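Re: [shared-rooms] Power strips, cords and the table in the back room

From: Barry Bainbridge
To: shared-rooms list
Date: 11/7/24

Lamrani wrote:

> Barry, before you put in the order, can you say what you have in mind for
> the power strips? We had three of the short ones on the worktable over the
> summer and they were always in the way. Somebody would pull a plug to make
> room and then somebody else's charger would be dead in the morning. I also
> think the cords should stay with the strips. When I needed one in July I
> found two cords in a drawer with no idea which strip they went to.
>
> The other question is whether we keep the felt on the table or go back to
> the bare top. I don't have a strong opinion. It does pick up lint.
>
> And can we please agree on where the little stuff goes. I spent a good part
> of an evening looking for the screws for the switch plates.
>
> L.

I'll take these in the order you asked them.

Power strips. I would like to go to long ones and stop buying the short ones. A short strip fills up with two chargers because the bricks cover the sockets next to them, and then people plug a second strip into the first. I found that again last month, under the table, and took it apart. Please don't do it. The paper that comes with the strips says not to, and so does our insurance.

I looked at two kinds. The Bradora is the cheaper one. It has a detachable cord, but the cord sits loosely in the socket and I could get it to drop out by lifting one end. The Brutis costs more and the cord holds. I tried it for a week at home with a lamp, a laptop and a radio on it and had no trouble. My vote is for the Brutis. If anybody has used either of them for longer than that, write back before I order.

I'd get 3 to begin with. One for the worktable, one for the shelf by the door, and one spare that stays in the closet in its box. We have nearly used up the small-items money for this year, so I don't want to buy more than that until we see how they do.

Cords. I agree with Lamrani that they should stay with the strips. What I do at home is coil the cord in loops a little longer than my hand, leave the plug end hanging out, and put a strap around the middle. Don't wind it around your elbow and don't wrap it tight around the strip. The old gray one got wrapped that way for years and the jacket split right where it goes into the plug. I threw that one out.

I have a bag of hook-and-loop straps and will bring them. They can be cut to length. I'll also put a piece of tape on each cord and the same color tape on the strip it goes with, so the two-in-a-drawer problem should go away. If you take a strip to another room, take its cord with it and bring both back.

Strips on the table. This is where I'd like people to try something. We have been pushing the strip to the back edge, against the wall, and then reaching over whatever is in front of it. That's how the glue got knocked over. If you are only plugging things in and leaving them, the back edge is fine. If you are checking the sockets, cleaning them out or working on the cord, bring the strip to the middle of the table and turn it so one end points at you. Have the cord off to one side with the plug where you can see it. You can get a hand on the mat beside it to steady yourself and you aren't leaning on anything that matters.

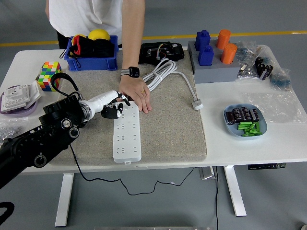
Always do the socket check with the cord off. I know most of you do. Look down the row for dust, bent contacts or anything brown around the openings. If you see brown, put the strip in the closet with a note on it and tell me. For dust, use the dry brush. No spray and no wet cloth.

The felt. I'd keep it. It picks up lint, but small parts don't roll off it the way they do on the bare top, and the white top scratches if you drag a metal bracket over it. I'll take it outside and shake it at the end of each month and go over it with a lint roller. If it gets glue on it we can replace it, it's only felt. Bikance sells it by the yard and will cut it to the width we need. One request is that people don't cut on it. There are two slices in our old mat from a craft knife – I'm not asking who.

Small stuff. Three rules, and I'll print them and tape them up by the light switch.

Switch plates go in a dish, with nothing else in it. Any dish will do so long as it has a lip.

Screws, clips and other small metal pieces go in a clear bag that closes, and the bag stays next to whatever it belongs to. Write on the bag. I have found four bags of screws with nothing written on them and I have no idea what they came out of.

Balls, puzzles, cloth things and anything else soft or odd go in a plastic bin. I would rather have one bin that is a bit of a jumble than have those things spread along the table. If the bin is full, take something out of it before you put something in. It doesn't need a lid.

Anything with bare wires showing stays at the back of the table and doesn't go in a bin with other things. If it's yours and you are done with it for the night, unplug it and put your name on it. Lamrani, I think that covers your question from the last meeting too, but tell me if it doesn't.

Peg blocks. Since I'm writing anyway, the pegs for these keep going missing. When you are through with a block, put the pegs back in it, whichever color they are, and leave it toward the right end of the table. I don't mind if they are in the wrong holes.

Last thing is the floor. Cords that come down off the front of the table should be picked up or taped when people are walking through. I caught my foot on one two weeks ago. We have the wide cloth tape for this and there is most of a roll left in the closet, second shelf, behind the paper towels. If you use the end of it, let me know and I'll get another roll with the strips.

I'm going to order on the 20th unless somebody objects. Cost for the 3 Brutis strips and a new mat from Bikance should come in under what we set aside, and I'll post the receipt here. If you want a different length of cord, say so now, as they come in two lengths and can't be exchanged after they are opened. I was going to get the longer one for the worktable and the shorter one for the shelf.

Barry

--
Barry Bainbridge
shared-rooms list
To leave the list, send a blank message with "leave" in the subject line.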